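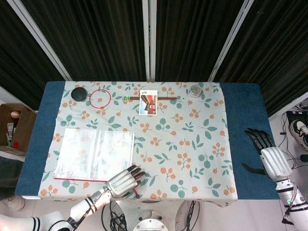 Why is the ring task worth more than the sheet task when the sheet is the one everybody fails, one of the first years wanted to know, and I didn't have a good answer. Points table is from the Prirkavum rules and we don't get a vote. But fair question. Put it on the list for the organizers.

November, lab notebook, Rees team, afternoon into evening

In at 2:40, left hand homed on second try. First try it stopped with the index finger half bent and a current fault. Power cycled the hand only, left the arm up. Fine after. If it does it again tomorrow I want the log saved BEFORE anyone power cycles, me included. I lost it today.

Goals for the session
– disc into ring, left hand, from a far-edge start
– get the plastic sheet to move at all
– new Rundari build on the control machine
– logging that doesn't fall over

Did the first, sort of the second, third yes, fourth no.

Rundari update

New build went in at 3:05. Took longer than it should have, the old config has the hands listed in the opposite order from the new one and it doesn't complain, it just swaps them. So first command after the update was "left open" and the right hand opened. Over bare cloth, no harm. Swapped the two blocks in the hand config, tested with single finger moves before anything bigger. Whoever updates the second machine: DO THIS FIRST. Thumb only, one side at a time, watch which one moves.

Also the port went back to the default. We're on 1337 (not my choice, it was like that when I joined the team, leave it). If the teleop window says connected and nothing happens, it's the port.

Timeout in the new build is 500 ms. Ours used to be shorter. Feels sluggish on the stop when the operator lets go of the pedal, arm drifts on a little before holding. Don't like it near the cloth. Tried lowering it and got dropouts every time the camera stream hiccupped, so back to 500 for now. Ask on the Rundari list if the stop can have its own timeout seperate from the stream.

Disc to ring

Plan from last meeting was a pinch grasp, thumb and index. Doesn't work. Disc is flat to the cloth and the fingertips can't get under. Two attempts, both times the tips skate over the top and the cloth bunches.

Switched to pushing. Flat fingers on top, a little downward force, slide toward the ring. Much better. The ring is only a short way to the right of where the disc starts, so one slide should do it and mostly does. Rules say the disc must "come to rest in the marked circle". Don't say how. I'd call a slide legal but want it in writing.

Ran 16 tries with the push. 11 in the ring. The misses:
– most went past it, operator pushing too long
– one the cloth moved with the disc, so the ring moved too, and it was never going to arrive
– one the fingers lifted early and the disc stayed put

Cloth moving is the real one. Overshoot is practice. We can't clip the cloth down, Prirkavum says table stays as delivered and the cloth is part of the table. Could hold the cloth with the other hand? Right hand has nothing to do in this task. Operator says that's two things to think about at once and she'd rather have less downward force. Tried less force: disc slips out from under the fingers. There's a band in the middle that works and it's narrow. Wrote the value on the tape on the control machine, don't trust this page over the tape.

Printed cloth is also a headache for the vision group. Orange berries everywhere, and one sits right inside the red circle. Their ring detector was looking for a red closed curve and was happy picking berries at the start of the week. They've changed it to look for size first, color second. Ran it over today's stream: ring found in every still I checked. Hasn't been tried with the lights down and we know the Sarnitska hall is dimmer than here. Somebody please try with half the lights off before we brag.

Disc is easy for them. Black on pale, done.

Plastic sheet

Ugh.

Hand down flat on the cloth next to the corner, fingers spread, then walk the fingertips toward the edge and try to get one under. That's the approach. In practice the fingertip either lands on top of the sheet and pins it, or lands short and pushes a little ridge of cloth in front of it. The ridge sometimes lifts the corner for you. Sometimes! Can't make it do it on purpose yet.

Depth is useless on the sheet. The depth camera sees the table through it, or sees nothing. Operator works off the color stream and the thin red edge along the front, that's the only bit you can really see from where the camera sits. So: aim for the red edge. When she started doing that the attempts got calmer even if they didn't get more successful.

Idea A – drag instead of lift. Palm on the sheet, slide it until it overhangs the front of the table, then pinch the part that hangs over. Did this by hand (mine, human) and it works with no trouble. Haven't done it with the robot. Worried about the arm reaching that far back toward the body, elbow gets near its limit. Check in sim tonight or tomorrow.

Idea B – rubber thimbles on the fingertips. Rules allow "passive fingertip covers". Need to buy or borrow. Would help the disc too, maybe would wreck the disc. Try on one finger.

Idea C, from the mechanical side, was to bend a fingernail out of spring steel. Not near the cloth, not near the cables, not this month. Noted so it's been noted.

Stick, card, jar

Didn't get to any of them on purpose. Did have the card go over when the arm came in too low on a disc run. Reset and carried on. Remember that in the real round a fallen card costs points even when it isn't the task you're doing, so the approach path for the left arm has to come up higher over the middle. I changed the waypoint. The new one is saved under the old name with a 2 on the end, sorry, will rename.

Jar is in the far right corner and the right arm can get there with the elbow out. Checked with the motors in slow mode, no grasp. Stick I have no opinion on yet. First years want it, they can have it. Start from the end without the green thing on it.

Right arm

Parked it over the blue strip between runs, hovering, fingers a little curled. Good spot, out of the left arm's way and off the printed cloth, but holding it there for a long stretch warms up the shoulder. Temperature crept all session. Never hit the warning. Would like a proper rest pose with the arm lower and no load. Put it on the board.

Wrist light was green throughout on the right. Left one I didn't write down.

Left arm cable: the thin one running along the outside goes tight when the forearm rolls all the way in. Didn't snag today. Needs more slack at the elbow. Please don't just loosen the tie nearest the hand, it ends up in the fingers that way, we've been there.

Logging

Fell over twice. Both times at the moment the second camera came on. Disk isn't full, I checked. I think the new build writes both streams through one process and the queue fills. Turned off the second camera and it ran clean to the end, so today's runs are head camera only. Good enough for the disc training set, poor for the sheet, where the side view is the one you want.

Disc runs are copied over to the shared drive, folder is named for the task and the month. Misses are in there too, labeled as misses. Leave them in please, the learning people asked for them. The card-falls-over run is labeled "card", and I'd use it for the talk.

Learning people also say our runs are too alike, disc starts in the same place every time. True. Next session move the start a bit each run. Not on the far side of the ring tho, rules fix it to the left.

Questions for the Prirkavum organizers (send as one mail, not five)
– does a slide count for the ring
– if the cloth moves and carries the ring, where is the ring judged
– can one hand hold the cloth
– fingertip covers, does rubber count as passive
– why the points are the way they are (see top)

Floor and curtains

Cables by the base are still a mess on the tile. Kicked one at 5:20, no fault, but it was the sort of kick that could've been one. Bundle and move toward the back before next time. Keep the curtains closed on all sides when recording, vision group say it made the biggest difference of anything we did last week, more than the new exposure settings.

To do, in the order I'd do it
– save fault log from left hand if it comes back
– second machine: Rundari build, swap the hand blocks, port
– sim check on the drag idea
– thimbles
– slack in left cable
– rest pose, right arm
– rename that waypoint (me)
– half-lights test of the ring detector
– mail to organizers

Time check for Sarnitska: a round is short and we reset slowly. Took us ages between disc runs today, mostly me walking round the table to put the disc back and then waiting for the arm to home. Does it need to home each time? I left it on out of habit. Try a session without it and see if the pose error grows.

Operator's hands were tired by the end and the last few sheet tries were worse for it. Swap operators halfway next time, even if the second one is slower. We need two people who can do the disc anyway.

Shut down 7:15. Arms lowered by hand, hands open, main switch off, control machine left on for the copy. If it's still copying when you get in, leave it be. Operator glove with the loose strap is in the drawer, use the other one untill it's stitched.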